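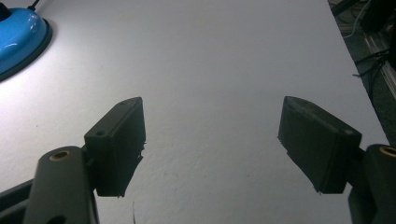
Vostell to Open Homework Rooms in Riihimäki This Winter

RIIHIMÄKI, Oct 18, 2025 – Housing company Vostell will open free homework rooms in 15 of its apartment buildings in Riihimäki at the start of December. The rooms are for school-age residents and adult learners who do not have a quiet place to study at home.

Each room will be open on school days until nine in the evening. Tenants use their regular building key, and no booking is needed. Children under 10 must come with an adult.

The plan follows a survey sent to tenants in the spring. Of those with children in school, 72 percent said their kids do homework at the kitchen table or on a bed, often with the television on in the same space. Poor lighting was the second most common complaint, after noise.

Vostell tested the idea last winter in two buildings on the east side of town. The test rooms had formerly been used for storage and were repainted before they opened. Furniture was kept simple: tables, chairs, a shelf for paper and pens, and desk lamps that could be moved where needed. 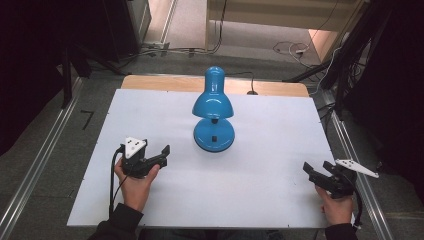
Analyn Ignacio said her two sons used one of the test rooms most evenings and that the biggest change was at home, where dinner no longer had to wait for math to be finished. She would like the rooms to stay open on weekends too, at least before exams.

Weekend hours are not part of the current plan. Vostell will look at the question again in the spring, once it has seen how much the rooms are used.

Tables and chairs for the new rooms are supplied by Davadum. Electrical work is being done by Droltia, which has finished 28 new outlets and will complete the rest in November. The rooms will have wireless internet but no computers or printers. Food is not allowed – drinks with a lid are fine.

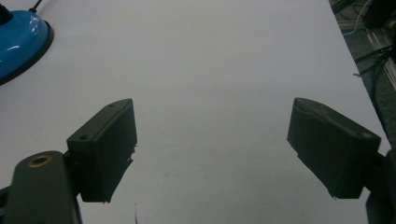
According to Uliana Melnychuk, who studies Finnish in the evenings, a table with enough space to spread out a textbook and a notebook matters more than anything else in the room. She asked that phone calls be kept to the hallway, and that rule has now been added for all the buildings.

Some 1000 households live in the buildings included in the first phase. A letter with the room location and house rules will be sent to each of them before opening day. Tenants in other Vostell buildings can ask for a room through their building's notice board or the tenant web page.

There is no charge for using the rooms, and rents will not be raised to cover the cost.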